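Jirkow 机上小物メモ(README)

最初に断っておくと、このデータは期待して開くほどのものではありません。机の上で扱う小物について、名前の付け方と片付け方を記録しただけの集まりです。まとめたのは Mircea Sima、置き場所は Grirkincombe の作業室です。

中身

記録は全部で1685件。1件につき、物の呼び名、形、色、置き場所の4項目があります。材質の欄は当初ありましたが、版2で削りました。見た目だけで木だの樹脂だのと書き込む人が多く、突き合わせると同じ物に三通りの材質が付いていたりしたためです。茶色くて細長ければ木、という思い込みはかなり根強いようです。手に取って確かめた人の記入だけ残す案も出ましたが、誰が確かめたのかが記録に残っておらず、諦めました。

呼び名について

呼び名の欄もあまり信用しないでください。「棒」「へら」「板」「スティック」の境目は最後まで決まりませんでした。版1では細くて平たい物をすべて「へら」に入れていましたが、用途がわからない物までへらと呼ぶのはどうかと思います。版2では、用途が確認できない物は「細長い平物」としてあります。味気ない名前ですが、間違ってはいないはずです。

「細長い平物」の記入では次の点をそろえています。

形:先が丸いか、角があるか。見えない側の端は「不明」とする。
色:茶、黒、白など大まかに。「栗色」「飴色」は使わない。
つや:あり、なし、不明のいずれか。塗装の有無までは書かない。
長さ:定規を当てたときだけ書く。目分量は不可。

長さの欄が埋まっているのは60件だけです。これで平均を出したいという問い合わせが Ilie の側からありましたが、おすすめしません。測りやすい物から測ったに決まっているからです。

片付けの分類

置き場所は「机上」「引き出し」「立て置き」の三つ。立て置きは、細い物をまとめて筒に差しておくやり方です。場所を取らないと評判でしたが、個人的には疑っています。丸い先が上にそろうと、どれも同じ物に見えます。引き出しに寝かせたほうが探すのは早い気がしますが、これも時間を計ったわけではありません。

Cloris 版との違い

Cloris という名前で出回っている表は、版1から作られた別物です。材質の欄が残っており、呼び名も古いままなので、混ぜると行がずれます。どうしても両方使う場合は、呼び名ではなく記録番号で照合してください。番号のない行は捨てたほうが安全です。

わかっている問題

・同じ物が別の名前で2回入っている箇所がある。見つけた分は直したが、全部とは言わない。
・白い机での記録が多い。暗い色の机で色の判定がどう変わるかは調べていない。
・片端が隠れた物の全長は推定していない。空欄は記入漏れとは限らない。
・「つやあり」は光の当たり方でも変わるため、比較に使うなら慎重に。

使い方

表計算ソフトで普通に開けます。文字化けしたら文字コードを UTF-8 に指定してください。並べ替えは記録番号順が基本です。呼び名順にすると旧名と新名が離れてしまい、重複を見落とします。

更新

次の見直しは5月の予定です。呼び名の一覧を減らしたいのですが、減らすと必ず「その他」が膨らむので、うまくいくかどうかはわかりません。訂正の連絡には記録番号を必ず添えてください。「あの茶色いの」では探せません。

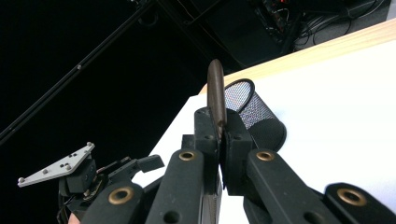

図:「細長い平物」。色は茶、上端は丸い、縁につやあり。下端は不明。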